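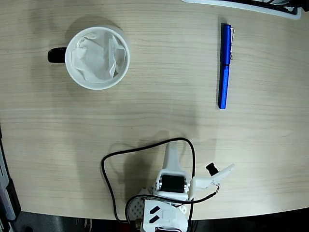 Opened by: kazlauskiene_bench
Category: Arm / gripper
Status: still open

Right, this one's driving me up the wall. The Coltthorpe arm was happily doing the mug and pen routine all morning and then, on cycle 151, the jaw opened and just stayed open. No grip, no twitch, only error 4 in the Skeletbridge log, over and over!

What I've tried so far:

Power off, cup of tea, power on. It homed fine, then same error at the first close.

Swapped the jaw servo lead for a spare. No change (I had high hopes for that one).

Put the torque limit back to 600, as somebody had been fiddling with it. Got 4 good grips on the tissue and I was very pleased with myself, then it stuck open again.

14:20 – wiggled the thin red and white wires by the jaw while it was trying to close, and the error cleared for a second! So I'm leaning towards a bad joint in there. The big loop of black cable worries me a bit too, it could easily snag when the wrist turns.

Could Altska send a new jaw lead, please? And is there a proper way to clip that cable down? I've left the arm switched off for now.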